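Brivley Laundry Room Reopens With a Folding Corner

Jun 6, 2018

If you've been hauling your wash across town all spring, good news — the shared laundry room at Brivley Court is open again, and I went over on the first morning to have a look. I live two streets away and my own dryer quit in the winter, so I'll admit I had a personal stake in this one!

The room had been shut for 32 days while the floor was redone and the old drain was replaced. It has 8 washers now, all along the left wall as you come in, and the dryers have moved to the back where it used to be just a bench and a dead vending machine. A wash is 2 dollars. The change machine takes fives again (finally).

What people kept talking about, though, was the folding corner. Eimear Ó Conaill, who runs the building for the landlord, told me the old setup was one wobbly counter, and folks would end up stuffing warm sheets into a bag and dealing with them at home. "Or never dealing with them," she said, and I felt seen. Now there's a long waist-high table, a rail for shirts, and a shelf for baskets so they stay off the floor.

Obadia Mushi from the third floor had come down with a mountain of bedding and was showing anyone who'd stand still how he does a big piece of cloth. Find two corners first, he says, and don't even think about the rest. Pull them apart until the top edge goes tight, let everything else hang, and give it a second before you bring it down to the table. If the top edge has bunched up into a rope — and it will, with thin stuff — let go of one side and run your fingers along it until you find the real corner.
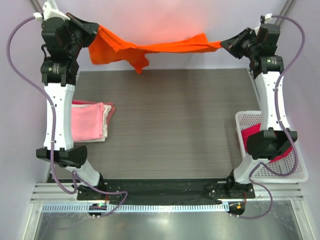
I tried it with a tablecloth and got it on the second go, more or less. My corners still don't match, but it went into the basket flat, and for me that's a big step up from the usual ball. Obadia was very kind about it. He says fitted sheets are a whole other talk and he isn't ready to have it in public.

There were a few grumbles. Liam Ó Ceallaigh would like the room to stay open later than nine, since he works evenings, and a couple of people thought the new lights were a bit much. Eimear says the hours will be looked at again at the end of June. She's also asking people to take their baskets home with them, as the shelf was already filling up by lunchtime.

More than 139 apartments share the room, so mornings will probably be busy for a while. If you don't live at Brivley Court you can still use it, same price, through the side door on Ornlow Street. Bring your own soap. The dispenser is on order.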